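Spare Parts Lists Should Carry Dimensions

The parts list for a household appliance usually gives a diagram, a reference number for each component, and a price. It rarely gives the size of anything. I think this omission does more to send repairable machines to the scrap pile than any shortage of parts, and it could be fixed with data the manufacturers already hold.

Consider a worn drive gear in a kitchen mixer. The owner opens the housing, finds the gear, and looks it up in the exploded view. The number leads to a discontinued listing. At that point the search ends for most people, although the same gear may be sold under four other numbers for four other machines. The tooth count, bore, face width and outside diameter would settle the question in a minute. None of them is printed.

I went through this last June with a Rastgate mixer. The seller's catalog had 1389 entries under small appliances, and I checked the 111 that were described as gears or pinions. Only 3 gave a bore diameter. One of those gave it in inches without saying so, which I found out by ordering it.

The usual objection is that dimensions invite substitution, and substitution invites failure. A gear that fits the shaft may be molded from the wrong resin. It may have the right tooth count and the wrong pressure angle, in which case it will run for a week and then strip. This is a fair point and I don't want to wave it away. But owners already substitute. They do it with a ruler and a guess, and the guess is worse than a printed figure would be. A table that lists the material and the pressure angle along with the bore would rule out bad matches that now get made.

A second objection is cost. Wubit Worku, who maintained parts records at Stusis for many years, wrote to me that the drawings were never the problem. Each part had one, with tolerances, and the drawing number sat in the same database row as the catalog number. What was missing was a field in the export. Her estimate for adding it was a few days of work for one person, plus a longer argument with the legal department.
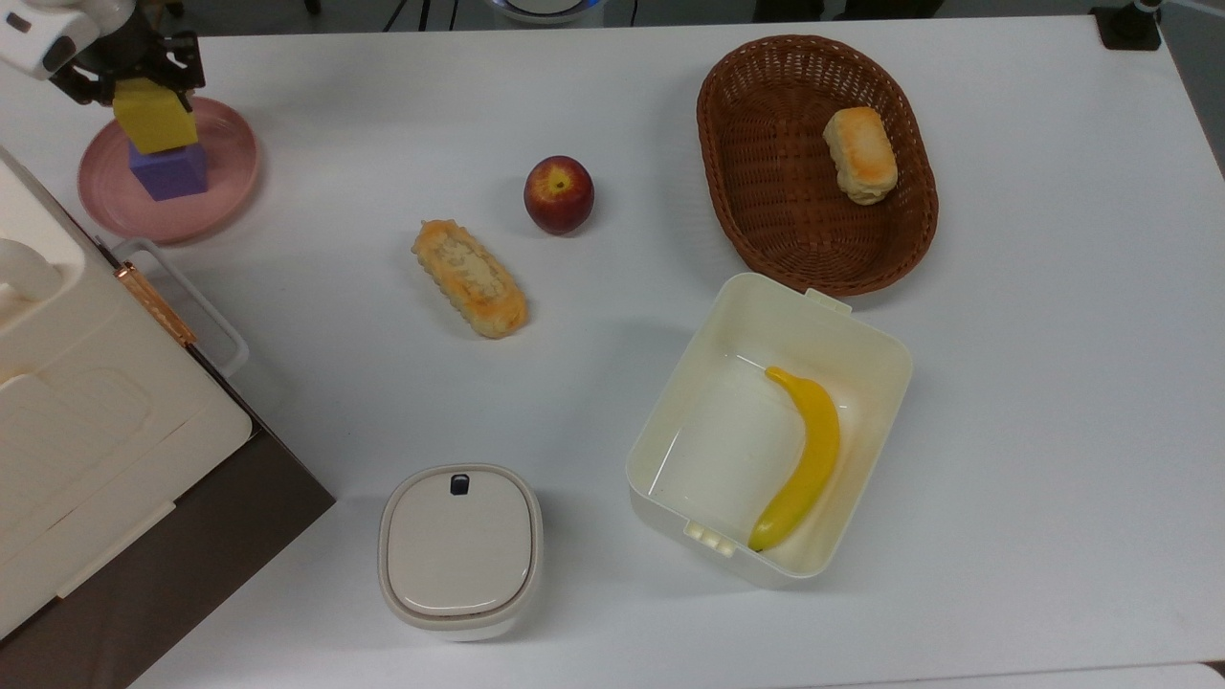
The legal argument deserves a closer look than it normally gets. A bore diameter is a measurement of an object that has been sold to the public. Anyone with calipers can obtain it. Publishing it gives away nothing that a competitor could not have by buying one machine and spending an afternoon on it. The party kept in the dark is the owner whose gear has already broken into pieces too small to measure.

That last case matters more than it sounds. Parts are looked up after they fail, and a failed part is a poor source of dimensions. Rubber seals swell. Belts stretch, so that the length measured off the machine is longer than the length that should be ordered. A Clotport pump I rebuilt had an impeller seal that measured 81 millimeters across when I took it out. I ordered to that figure, and the new seal would not seat. The original size was smaller, and I got it only by measuring the groove and working backward through a seal handbook.

Bearings show how this could go. They carry standard designations, and the designation fixes the bore, the outside diameter and the width. A bearing from a dead washing machine can be replaced from any supply counter without knowing who built the washer. Fasteners work the same way, and so do most O-rings.

I would not ask for standard sizes across the industry. Designers have good reasons for odd gears. I would ask for four columns: principal dimensions, units, material, and nominal tolerance. Start with wear parts, meaning gears, belts, seals, brushes and feet. Leave out anything connected to line voltage if the lawyers insist. Keep the table online after the part is discontinued, when it is needed most, and let people download it as a plain file.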